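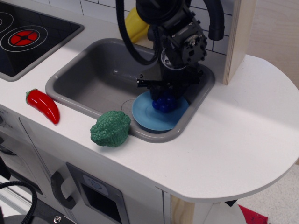
The tea interval is the best part of a club cricket match, and I will argue this with anyone, including the people in our league who want to get rid of it. I love fast bowling. I love a late cut played so softly the wicketkeeper laughs. But give me the moment when both teams come off the field together and somebody's mother starts pulling foil off the trays. Feeding people is about the first game any of us learns. Look at a play kitchen, with its dark blue toy grapes on a light blue plate, tipped down in one corner of a little gray sink, and you already have half of what goes on behind our pavilion at four in the afternoon: fruit, a plate, and a sink that's too small for the number of plates headed its way.

The proposal, for those who missed it, came up in February. Starting next season, clubs in the Prokero League would play straight through with a ten-minute turnaround between innings. Players bring their own food or don't eat. The arguments are that it saves time, that it saves money, and that the job of making tea always falls on the same people. I take all of those seriously, the last one most of all, and I still think the plan is a mistake.

Let me start with time, the part everyone talks about. Our matches run forty overs a side. The interval is half an hour. Cutting it to ten minutes gets everyone home twenty minutes earlier, and I can find you those twenty minutes without touching a single sandwich! Start when the fixture card says we start. Have the next batter padded up and standing at the boundary, gloves on. Stop moving the sight screen for a bowler who then decides to come around the wicket after all. At Bermúdez Park last summer we lost the better part of an innings break looking for a ball in the reeds when there was a perfectly good box of used balls next to the scorer's chair.

Then money. Jidero, my own club, spent $950 on teas last season. That is real money for a club our size, and it would buy a decent set of covers a year or two sooner. I get it. But look at what it paid for. It fed our players, the visitors, the umpires, the scorers, and any child who wandered over from the swings looking hopeful. I can't think of anything else in the club's accounts that does as much for as many people. The new bowling machine certainly doesn't, and I say that as a person who voted for the bowling machine and has used it more than almost anyone.

The case I really want to make, though, is about the cricket itself. An interval changes a match. A bowling side that has been hammered for two hours gets to sit down, eat something, and talk. A batting side that feels it has the thing won gets just long enough to become nervous. The best game I ever played in was away at Ilon, where they made 291 and we walked off looking like people leaving a dentist's office. We had dropped four catches. Our opening bowler had stopped speaking to our captain. If we had been sent straight back out to bat after ten minutes of drinking warm water in the parking lot, we would have been finished by the fifteenth over.

What happened was tea. Ilon does a wonderful tea — samosas, egg sandwiches, a lemon cake with a crackly sugar top — and Mỹ Tăng, who was captain that year, made us all sit mixed in with their team. I thought this was a terrible idea. I ended up across from their off-spinner, who had a nasty blister on his bowling finger and was telling everybody about it. By the second cup we were laughing, our opening bowler had passed the captain the cake, and I knew something useful about an off-spinner. We needed 3 off the last over with 2 wickets left and got there with a ball to spare, a scrambled single and then an overthrow that I can still see in my sleep. I have never been so happy on a cricket field.

I'm not saying cake won the match. Mỹ batted beautifully, and Ilon missed a run-out that a twelve-year-old would have hit. But we came back out as a team, and we had left the field as eleven annoyed individuals.

Now the hard one. Roxana Ríos made tea at Jidero for six seasons, and when I asked her what she thought about the proposal, she surprised me by saying she'd vote for it. She was tired. She enjoyed the cooking, she told me, and she could live with the shopping, but she couldn't stand being alone in the kitchen afterward while the rest of us stood around outside replaying our cover drives. She's right, and I was one of the people outside with an imaginary bat in my hands. I'm embarrassed about it.

So change that! Put tea on the team sheet. If you are picked to play, you are also picked for a job, and it gets posted next to your name where everyone can see it: bread, fruit, setup, dishes. Whoever gets out first goes on dishes. (I accept that as an opening batter I'm voting for a lot of dishes.) Let people buy the cake. Let them bring a tub of hummus and a bag of carrots. The spread can be plain. I've had a perfectly lovely interval over peanut butter sandwiches and a bucket of orange slices, sitting on an upturned crate, listening to two umpires disagree about the leg-before law.

We also have newer players from families where cricket was never on the television, and for several of them tea was where they got to know us. The field is a bad place to make friends. You're forty yards apart and somebody is always shouting at you to walk in. One of our teenagers hardly said a word until July, then sat down with a plate next to the Bermúdez Park wicketkeeper and asked her how to stand up to the stumps. She showed him right there, crouching behind a folding chair. He kept wicket for us in the last three games and was terrific — loud, too, all of a sudden.

The league votes before the new fixture list goes out, one vote per club. If yours hasn't talked about it yet, please bring it up at winter nets. I'll be voting to keep the half hour, and I've put my name down for dishes at our first home game.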